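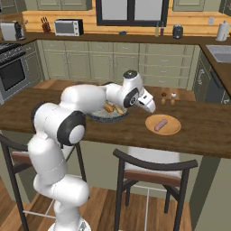

No. 311, page 3

On Serving Bread Before the Meal

It has been the practice of this blog to devote its January entry to a single habit of the household table. The present entry concerns bread, and in particular the question of when it should be brought out.

In the house where I was raised, bread was served with the soup and removed with the soup plates. My grandmother regarded bread on the table before the guests were seated as a sign that the cook was running behind. I held to her rule for many years without giving it much thought, and I taught it to my own children.

My view began to change after a visit to Cludska, where my husband's cousins keep a small guest house. Bread is set out there as soon as the first visitor comes through the door. It is torn by hand. Salt is offered in a dish, and there may be butter, although butter is considered a concession to people from elsewhere. The meal itself may follow in twenty minutes or in two hours, and no apology is made in either case.

I raised the matter in writing with Elaheh Ranjbar, with whom I have exchanged letters on cooking since we were both students. She replied at length. In her family the bread is placed on the cloth first, with herbs and white cheese, and remains there until the tea. She considers the removal of bread during a meal to be discourteous and asked, with some force, what my grandmother supposed people would use to finish their sauce. I have no answer to this on file.

Dušan Štefanec, who bakes at Kováčik and supplies most of our street, took the opposite position when I consulted him at the counter. Bread eaten by hungry people, he said, is not tasted. He would serve it in the middle of the meal, at room temperature, at least six hours out of the oven. He also stated that warm bread is a fashion. Readers who have waited outside his door at seven in the morning will know that he sells a good deal of it.

Having considered these opinions, I have adopted the following arrangement at home. A bowl of small rolls, or of yesterday's loaf cut up and toasted in oil, is placed within reach when guests arrive. The good loaf is held back and cut at the table once everyone is seated. Plates are provided for both. The first bowl is not refilled.

The arrangement has been in place since the autumn and has been well received, with one exception. My brother-in-law ate the entire contents of the bowl before the others had taken off their coats. The bowl has since been moved to the far side of the kitchen.

Several readers have asked for the recipe for the rolls mentioned in the previous entry. It is made with 3 cups of bread flour, one of rye, a spoonful of honey and a long rest overnight in a cold place. The Dukine flour I used to recommend is no longer stocked in our town, and I have not yet settled on a replacement. Suggestions may be sent to the usual address.

The next entry will deal with soup spoons.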